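5.3 Setting the wrist camera and the rack position

Do this section after the gripper has been fitted (5.2) and before any pick program is loaded. Repeat it whenever the rack, the table or the camera bracket has been moved.

Caution: Keep the speed limit at 12 percent until step 8 is finished. Stay within reach of the stop button.

1. Wipe the tabletop and let it dry. Crumbs and specks can be picked up as false objects by the Brumier vision software.

2. Set the wire rack on the table with its long rail at an angle to the table edge. Load two cylinders side by side, rounded ends facing the open part of the table.

3. On the Corkard pendant, open Setup > Wrist > View and choose Live.

4. Jog the arm to the stored point RACK VIEW. The height reading should be 384 mm. If it is not, re-home joint 4 and try again.
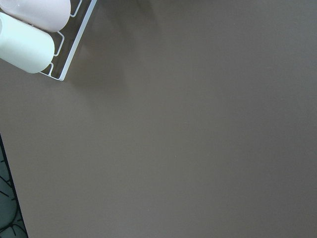 5. Check that the rounded ends of both cylinders are in view. The other ends may run out of view – the software works from the rounded ends only.

6. Look at the shadow next to the rack. A soft shadow is fine. If it has a hard edge, turn down the side lamp or move it farther back.

7. Press Teach Background. The software stores the plain tabletop as empty. Anything past the table edge, such as a patterned cloth or floor, has to be masked by hand with the Mask tool.

8. Press Test Find. Both cylinders should be outlined on the pendant. Save the result under a new name.

Note: Pale cylinders on a white rack can give a weak outline. Raise Contrast one step at a time, up to 29. Higher settings make the wire loops show up as objects.

If Test Find stops with code 663, the camera cable is loose at the wrist – switch off the arm, reseat the plug and start again from step 3.

For gripper force settings, go to 5.4.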